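Speaker notes: How to read a stone in your own town
Evening talk, Flasden library, October. 52 minutes with questions.

Before starting: pass round the two bits of slate and the polished offcut. Ask people to keep them moving or the back row never gets a go.

Opening
Good evening, thanks for coming out. I'm Vasco Patrício and I look at walls for fun. My walk here from the station should take 6 minutes and it took me most of half an hour, as there's a bank on the corner with the most wonderful fossil shells in its doorstep. Go and see it on your way home! Bring a torch and hold it low.

Tonight is about the stone we walk past every day: kerbs, steps, shopfronts, gravestones, kitchen tops. You don't need a geology degree. You need your eyes, a cheap hand lens and a bit of nerve when people stare at you.

SLIDE 2. Three families
Keep this short, they'll have had it at school. Stones that cooled from melt, stones that settled in layers, stones that were squeezed and cooked. Do the cake joke only if the room is warm.

Granite first. Look for crystals you can pick out one by one, locked together like a jigsaw. The kerbs in Pleltdale are full of big pale feldspars, some as long as my thumbnail. Wet them and they jump out at you. (Water bottle is in the bag, use the tray on the table.)

SLIDE 3. Limestone and the shells
My favourite slide, don't rush. The pillars of the old corn hall in Clordale have sea lilies in them, cut across so they look like tiny polo mints. Children spot them faster than adults do. Tell the story of the boy who found five while his dad was still looking for his glasses.

Mention that limestone fizzes with a drop of vinegar if you've got a loose chip at home. Please don't go putting vinegar on the corn hall.

SLIDE 4. Marble, and what we call marble
Slow down here, it's where the questions come from. To a geologist, marble is limestone that has been heated and squeezed until its grains have grown again. To a shop or a mason it can be nearly any stone that takes a good polish. So a "green marble" might be true marble with green minerals in it, or it might be serpentine, which starts out as a quite different rock from deep down. You often can't tell from across a room, and I get it wrong too.

Then veins. I could talk about veins all night! A rock cracks, hot water carrying dissolved minerals moves through the crack, and the minerals grow on the sides until the gap is full. Very often the filling is calcite or quartz, so it comes out white. Where one vein cuts straight across another, the one doing the cutting is the younger. That simple rule lets you put a whole history in order with your finger. Get the offcut back at this point and show the crossing.

Printed patterns: look for a repeat. Nature never does the same squiggle twice in a row.

SLIDE 5. Having a go yourselves
Pick one street and stick to it. Go after rain, or with low sun around four in the afternoon. Write down the door number, the colour, grain size, anything odd. Jia has put our street list for Flasden on the table by the door, take one and scribble on it. We're missing the whole north side of the market square, if anybody fancies it.

Questions. If it goes quiet, ask who has a stone worktop or hearth at home and what colour it is. Last slide stays up while people talk.
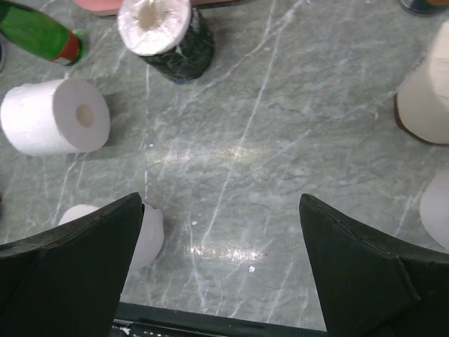
Last slide: white veins on a grey-green marble top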